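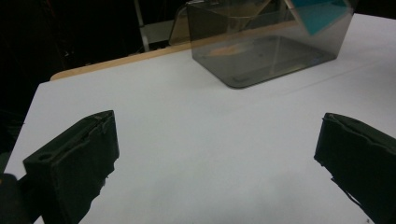 More of the same is still the same, one reader wrote in after our last item on Jitby, and I've had trouble shaking that remark. The Burnari group now has 1000 examples of the box task recorded by hand and wants 2000 before it trains again. The theory is that the learning system will sort itself out once the pile is big enough.

Maybe. I asked how many of those recordings were done at a different table, and the answer was 43. The rest share one white tabletop and one smoky see-through box. If the policy learns the colour of the furniture, we won't find out until somebody moves it to the Caron site.

The fingers bother me too. A gap that wide leaves plenty of room for a sloppy approach, and sloppy approaches get saved along with the tidy ones. Isard did a cull of its own set in December and threw out 73 recordings. Burnari hasn't culled any.

I'd sooner see the next month spent on other rooms, other lighting and a few boxes that aren't see-through. The group says that's planned for after 2000. We've asked for the list of sites and will print it if it arrives.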